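By Gangadharan Rai
2019-11-13
2 comments | 20 shares

Chapter 7
Packages and What Becomes of Them

7.1 The package as a part of the product

When a family in a small town buys rice, the rice comes in something. In the time of our grandparents this something was very often brought by the buyer. One went to the shop with a cloth bag or a tin, the shopkeeper weighed the rice and poured it in, and the bag went home again and was used the next week. The price was for the rice only. Today the buyer usually comes with empty hands and the seller supplies the package, and its cost is hidden inside the price of the food.

In the previous chapter we studied how a shop decides its prices. We saw that rent, wages and transport are added to what the shop pays the grower. The package was left out of that account on purpose, and the present chapter will put it back. The student should keep the price table from Chapter 6 at hand, as we shall return to it in Section 7.4.

By the word "package" we will mean any object which holds, covers or closes a product between the maker and the final user. A glass jar is a package. So is the paper around a piece of soap, and so is the bag in which the soap is carried home. Some authors do not include the carrying bag, on the ground that it is not sold together with any one product. I prefer to include it. The household must store it, use it again or throw it away like the others, and in our study of households this is what matters.

7.2 Four duties of a package

A package has more than one duty, and these duties sometimes pull against each other.

The first duty is to hold. Liquids and powders can not be sold at all without a container, and neither can small loose things such as lentils or nails, at least not conveniently.

The second duty is to protect. Food must be protected from air, from water, from insects and from the weight of other food. Soft fruit suffers most from weight. If berries are stacked deep, the lower ones are crushed, and one crushed berry soon spoils its neighbors. For this reason they are sold in shallow boxes which can be placed one on the other, so that the box carries the load and the fruit does not. Such a box is called a punnet. The word is old and the first punnets were made of thin strips of wood.

The third duty is to inform. In most countries the law asks for the weight, the name of the maker and some list of what is inside. The label must therefore have a certain area, and a very small product may receive a package larger than it needs only to give room for the words.

The fourth duty is to sell. A bright color or a shining surface attracts the eye, and many buyers will choose between two equal products by the appearance of the package. This duty is the most difficult one to measure. When the Duvero company changed its biscuit from a plain paper roll to a printed foil wrapper, the biscuit itself remained the same and the sales in its home district rose for two seasons. After that they fell back again to the old level, and the foil stayed.

Exercise 7.1. Choose five packages from your own kitchen. For each, write down which of the four duties you believe was the most important to the maker. Then ask another member of your household to do the same without seeing your answers, and compare.

7.3 The life of a package in the home

A package enters the home full and leaves it empty, and between these two moments it can pass through several stages. It may be opened and closed many times, as with a jar of pickles. It may be opened once and be finished, as with a can of drink. It may lose its contents early and then begin a second life, holding buttons or screws or yesterday's soup. We call these the reclosed package, the single-opening package and the adopted package.

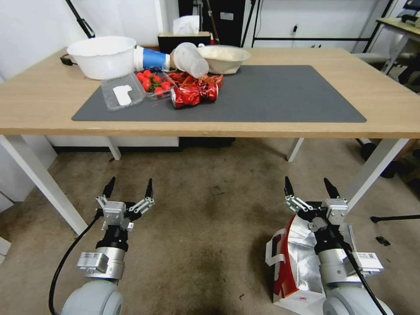
Fig. 7.1. A shopping bag with a silver surface, partly folded, standing on the floor.

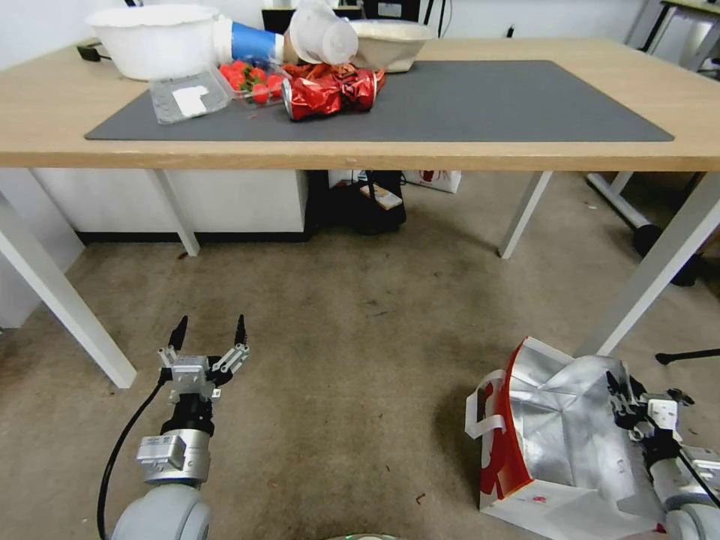 Fig. 7.2. On the table: strawberries in a clear punnet, an empty clamshell container, a foil wrapper and a crushed can.

The three stages are not equally frequent. In September my students and I made a survey in Stolton, a market town with 4000 households, and we asked 20 families to keep every package for seven days. They were requested to change nothing in their habits. At the end of the week we visited them with a scale and a notebook, and sorted everything on the kitchen floor together with the family, which was for most of us the pleasant part of the work.

The single-opening packages were by far the largest group in number. By weight, however, the reclosed packages came first, for the simple reason that glass is heavy. This is a point where students often make a mistake. A report which says that one material is "most of the waste" must say if it speaks of number, of weight or of volume. A plastic container with a hinged lid weighs almost nothing but takes much space in the bin. A can takes less space after it is pressed flat. A jar can not be pressed at all.

The adopted packages made the smallest group, and also the most interesting one. Shopping bags were adopted in almost every home. They were hung behind a door or put one inside the other, and they came out again for wet shoes, for onions, for a trip to the river Trament. Several families could not say how old their bags were. One mother told us that a package is adopted when it has a good lid, and when we went back to our notes we found she was quite right: with the exception of the bags, every adopted package on our list could be closed.

It should be said that a sample of this size can not speak for the whole town. The families were chosen among the parents of one school, and families with children do not buy the same things as people living alone. We will look at the problem of samples in Chapter 9. Here the survey is used only to give names to things which the reader can easily observe at home.

7.4 Who pays for the package

We now return to the price table. Suppose that a shop sells the same lentils in two ways, loose from a sack and in a sealed bag of one kilogram. At Fahmy Stores in Stolton, where we were kindly allowed to copy the prices, the sealed lentils cost more than the loose lentils of the same quality. The owner explained that the difference is not only the cost of the bag. Loose lentils need a person to weigh them, and this person must be paid. Some lentils fall on the floor. On the other side, the sealed bags are delivered in cartons which themselves must be emptied, flattened and taken away.

So there are at least three payments. The maker pays for the material. The shop pays, in time or in money, for the handling. The household pays both of these through the price, and afterwards it pays once more when the empty package must be collected. This last payment is often made through a town tax, and it is therefore not seen at the moment of buying. An economist would call it an external cost. The term was introduced in Section 4.2, and the student who has forgotten it should read that section again before continuing.

Exercise 7.2. Find one food which is sold in your neighborhood both loose and packed. Write down both prices for the same weight. Ask the seller which of the two he or she prefers to sell, and write the reason in the seller's own words.

Exercise 7.3. Take an empty can, an empty jar and an empty box. Measure the outside volume of each, then its weight. Put them in order by weight and again by volume. Explain any difference between the two lists.

In the next section we look at returnable bottles, which for many years were the most usual container for milk, and at the deposit which brought them back to the dairy.

Contact | Copyright | Back to top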